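4.2 Where small things are kept, and how people come to agree on it

We turn now to a matter that came up in nearly every conversation we had in Fonodthorpe, although we had not planned to ask about it at all. Our questions were meant to be about the sharing of tools and materials between the workshops, and about who felt free to borrow from whom. What people wanted to talk about, warmly and sometimes at great length, was where things went when they were put down. A misplaced box of washers could sour a whole morning, and several of the people we spoke to remembered such mornings in far more detail than they remembered anything we had come to ask them.

Of the 718 diary entries we gathered from the two sites, 234 mention looking for something. We had expected most of these to come from newcomers, who had yet to learn the habits of the place, but the long-standing members wrote just as many. One of them, a bookbinder at the Rinholm site, put it rather nicely in her diary: she knew where everything had been for years, and that was exactly her trouble, as her hands went to the old spot before she had time to think about the new one. We heard much the same from a clock repairer and from two of the upholsterers, one of whom still reached behind her for a shelf that had been taken down the previous April.

It helps, we think, to separate two sorts of container. The first sort has a fixed home, and people speak of it almost as they would of a street address ("it lives in the second one along"). The second sort is wide, shallow and open, and serves as a resting place for whatever is in use. Figure 3 has one of each, with bins held in a rack and a metal tray across from them.

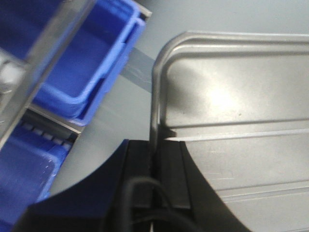 Figure 3. Blue plastic bins in a metal rack (left) and part of a metal tray with a raised rim (right).

Members were strict about the first sort and very forgiving about the second. To return a thing to the wrong bin was felt to be careless, even a little rude, while a tray could hold a muddle of screws, pencils and half a sandwich for days without a word being said. The diaries are quite consistent on this. Complaints about bins name the thing that was missing and often the hour at which it was missed; complaints about trays, of which there are very few, are mostly about size.

Labels were a livelier subject than we had bargained for. Fonodthorpe had used the Evow scheme, with its short printed codes, and had then let it lapse. Some members missed it dearly — one had kept her own copy of the code list pinned inside a cupboard door — and others were glad to go back to plain words in felt pen. At Rinholm the labels had always been handwritten, and people told us they could tell at a glance who had written each one, and so whom to ask when the contents made no sense.

This last point bears on the argument made by Hoxha, which we discussed in Section 2, that shared storage works best when it carries no trace of any one person. Our material leads us to be more cautious. A label in a familiar hand seemed to invite a question, and the question quite often led to a loan. We return to lending, and to the matter of things that never came back, in Section 4.3.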